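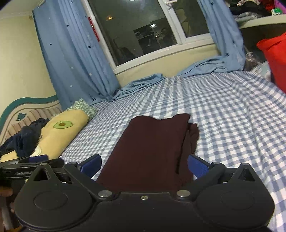 *Rosska hand gripper over a folded cloth, jaws open.*

## Rosska Hand Gripper

The Rosska is a hand-held, two-jaw gripper with blue finger pads, supplied by Risow for laundry and bed-making studies. Machines cannot yet fold household fabric reliably, and Risow makes no such claim for this product.

- Weight: 1,159 g
- Jaw opening: 70 mm
- Spare pad sets: 3

Orders and service: Marcelino Caldeira, Risow equipment desk.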